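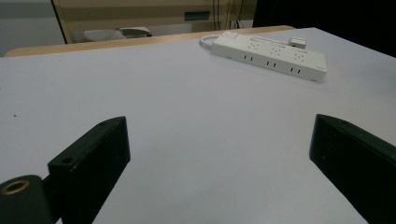

Fingers open over the board, power strip at the back.

Notebook > Bench rigs > Hand-held grippers

We use cookies to remember your login. Accept | Settings

16 April 2021

Gripper pair on the Trinda bench, finger reseat and zero check.

Lizelle reported the left unit reading 3 mm open with the fingers fully shut. Right unit fine. Same symptom as last August, when it was a slipped finger mount, so started there.

Left unit: backed off both finger screws, cleaned the mating faces with a dry cloth, reseated, tightened evenly. Found one screw a good half turn looser than the other. No thread damage. Put a drop of the Braltard low-strength on each. Do not use the high-strength, we had to drill one out.

Rezeroed with the fingers shut, then cycled by hand 31 times. Reading came back to zero within 0.2 mm each time. Good enough for what Steyn wants.

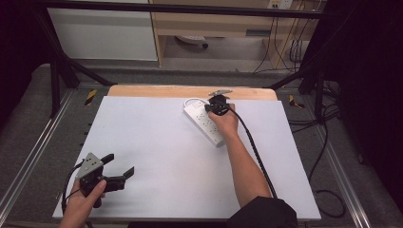
Cable routing next. With the cable pulled tight, the left encoder dropped out twice in 300 seconds of logging. With slack at the wrist it held for the whole run. Leave a hand's width free before the first tie and keep the cable on the outside of the forearm. The connector itself tested clean, but I would still swap it when the Wusten order arrives - the latch feels soft.

Board: wiped down, checked against the table edge, not shifted. Keep using the white side up, the tracking loses less on it than on bare wood.

Open items:
- replace left connector (Myrto Panagiotou has the part number)
- repeat zero check after some 8 hours of use
- right unit finger screws not touched today, do them at the next service
- old zero offsets are still in the config, commented out. Delete once the repeat check passes.

Lizelle Magagula to run the repeat check and write the result under this entry.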